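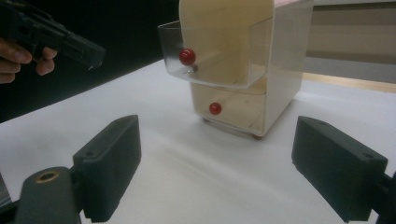

How Does a Car Know When to Stop? All About Brakes

Ever been in the back seat when the car slows down at a red light and your head nods forward a bit? That's the brakes doing their job. Most people never think about them. Quick tour, then, from the pedal under the driver's foot right down to the bit that rubs on the wheel. Hold on.

First, a problem

A car is heavy. Really heavy. A small family one weighs more than a dozen grown-ups all piled up together. Now get it moving. A heavy thing that's moving wants to keep on moving. It doesn't care that there's a wall coming, or a duck.

The moving-ness has a proper name: kinetic energy. Say it ki-NET-ik. The faster you go, the more of it you've got. And here's the sneaky part – if you go twice as fast you don't get twice as much. You get four times as much! So a car doing 60 miles an hour has four times the energy of a car doing 30. Grown-ups forget this one all the time.

To stop, all that energy has to go somewhere. It can't just vanish. So where?

It turns into heat

Rub your hands together. Fast. Faster. Warm, aren't they? Rubbing is called friction, and friction turns moving into heat. Car brakes do exactly the same thing, only with metal and some very tough pads instead of hands.

Try it on a bike, if you've got one with rubber blocks that squeeze the wheel rim. Pull the lever and watch the blocks pinch in. Same idea as a car. (Don't touch the rim straight after a big hill. Ouch.)

What's behind the wheel

Next time a car is parked and switched off, with a grown-up next to you, peek between the spokes of the front wheel. On lots of cars you'll spot a shiny round plate. Looks a bit like a metal dinner plate with a hat in the middle. It's called a disc, and it spins when the wheel spins.

Over one edge of the disc sits a chunky lump called the caliper. Think of a hand holding a biscuit, thumb on one side and fingers on the other. Inside the caliper are two brake pads. When the driver presses the pedal, the pads squeeze the disc. Squeeze hard and the wheel slows down quick. Squeeze gently and it slows down gently.

Some cars have a different kind at the back, called drum brakes. A drum is like a saucepan with no handle, spinning round. Inside are two curved pieces called shoes (yes, shoes) which push outwards against the inside of the pan. Discs squeeze, drums push. Both rub.

But how does a foot do all that?

Good question. Your leg isn't strong enough to stop a car by itself. Remember The Flintstones, with the feet on the road? Doesn't work. Ask your grandad.

Two helpers make it possible.

Helper one is liquid. From the pedal, thin pipes run off to all four wheels, and they're full of brake fluid. You can't squash a liquid, not so you'd notice. Push it at one end and it pushes at the other end straight away. So the push from the driver's foot goes down the pipes and arrives at the calipers.

Clever bit: the part the pedal pushes on is small and the part at the wheel is bigger. That makes the push stronger. You pay for it by having to move the pedal further than the pads move. The pads only move a tiny, tiny way, less than the thickness of your fingernail usually.

Helper two is called the servo, or the booster. It's a round thing under the bonnet, fat like a cake tin, and in most petrol cars it uses air pressure to help the driver push. This is why the brake pedal goes hard when the engine has been off for a while. The help has run out. It isn't broken.

Try this at home: the syringe brake

You'll need:
Two plastic syringes, no needles (a chemist sells them, for giving medicine to babies)
A bit of clear tube that fits tight on both ends
A bowl of water
A towel becuase it will leak

Put the tube on one syringe. Suck up water until the syringe and the tube are full with no bubbles. Push the plunger of the other syringe right in, then fix it on the free end of the tube. Now press the full one. The other one pops out! Swap and press back.

Next do it again with a big air bubble in the tube. Feels squishy, doesn't it? Air squashes, water doesn't. Mechanics hate air in brake pipes for just this reason and they have a job called bleeding the brakes, where they let all the bubbles out. No blood involved.

Skidding, and the thing that stops it

Picture a car stopping on a wet road. The driver stamps on the pedal as hard as possible. The pads grab, the wheels stop turning... and the car keeps going. It slides. That's a skid, and the worst part is you can't steer in one. Front wheels that aren't rolling can't turn the car.

So nearly all modern cars have ABS, short for anti-lock braking system. There's a little sensor at every wheel that checks how fast it's going round. If one wheel is about to stop turning while the car's still moving, the ABS lets go for a tiny moment, then grabs again. Lets go, grabs. Lots of times a second, much faster than a foot could do it. The driver feels the pedal buzz and hears a sort of grumbling noise. Scary the first time but it's meant to do that.

Stopping takes longer than you think

Two parts to stopping. Part one, the driver sees the football roll into the road and has to move their foot. That's thinking distance. The car hasn't slowed down at all yet! Part two, the brakes work. That's braking distance. Add them up and you get the stopping distance.

Rain makes it longer. Ice makes it a LOT longer. Bald tyres, a tired driver, a car full of luggage – all worse. So please don't ever run out thinking a car can just stop. It can't. Even with the best brakes in the world it needs room.

Do brakes wear out?

Yep. Each time they rub, a teeny bit of the pad comes off as dust. The black muck on the wheels? A lot of it's that. After many thousands of miles the pads get too thin and a garage fits new ones. Some pads have a bit of metal that starts to squeal when they're nearly finished. It sounds horrible on purpose.

We asked Norbert Kubíček, a mechanic for 17 years, what the oddest noise was. "A customer said her car was whistling at her. It was a pebble stuck between the disc and the metal shield behind it. Took me longer to get the wheel off than to get the stone out."

Electric cars do something extra

Remember how brakes turn moving into heat? Bit of a waste, when you think about it. All that energy just warms up the air.

Electric cars can save some. When the driver slows down, the motor runs as a generator. It makes electricity and sends it back to the battery, and making electricity slows the car. It's called regenerative braking. Long word. Re-JEN-er-a-tiv. They still have ordinary brakes as well, for emergencies and for the last bit, but the pads often last longer as they're not used so much.

What about the handbrake?

Different job. It keeps the car still when it's parked, so it doesn't roll off down the hill on its own. In older cars it's a lever you pull up, with a strong wire cable going to the back wheels. In newer ones it's often just a button with a P in a circle, and a little electric motor does the pulling. Listen for the whirr.

Words to show off with

Friction – rubbing that slows things down and makes heat
Disc – the spinning metal plate
Caliper – the part that squeezes
Pad – the bit that rubs on the disc and wears away
Servo – helps the driver's foot
ABS – stops the wheels locking up
Stopping distance – thinking distance plus braking distance

Things to find out

Ask whoever drives you if their car has discs at the back or drums. They might not know. Look together in the handbook, it normally lives in the glovebox.

Where else do brakes turn up? Prams, scooters, lifts, wind turbines, even fishing reels. How many diffrent sorts can you find in one day?

Next time: why tyres have patterns on them, and where the water goes.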